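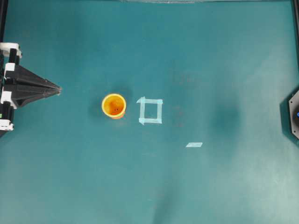
Left gripper, orange cup and the tape square on the Plirkitano bench.

Gripper stall FAQ, Nenstead bench

What went wrong?
Left gripper stopped closing partway through a run in February. Controller still said "closed". So the arm carried on to the square with no cup and logged it as a good place. Bad combination.

How many runs are affected?
19 out of 1,540. All left side. If your run is on the list, don't use the success flag, go by the video.

Was anyone hurt?
No. One person reached in to straighten the cup while the arm was paused, and it resumed. It missed her hand. We're treating it as a safety incident anyway.

So is paused safe?
No!! Paused is not stopped. Hit the e-stop before your hand goes over the mat, every time. Resume can be triggered from the other desk.

The light on the mount is green, doesn't that mean OK?
It means power. Says nothing about the fingers. Lots of people got this wrong, the old Grolitz sheet was unclear.

What caused it?
Loose connector behind the mount, we think. Reseated, then 100 open/close cycles, no stall. Not calling it fixed untill the spare cable is in.

What do I do if it stalls on me?
E-stop. Wait 45 seconds. Cup back by hand, next to the square, not in it. Write down run number and which side. Don't pull the fingers open, you'll strip the gear.

Can I move the tape square?
Please dont. Place target is set to it.

Is Pan affected?
Different controller, so no. Same e-stop rule though.

Who do I tell?
Ainhoa Barrios, or the bench log if she's out.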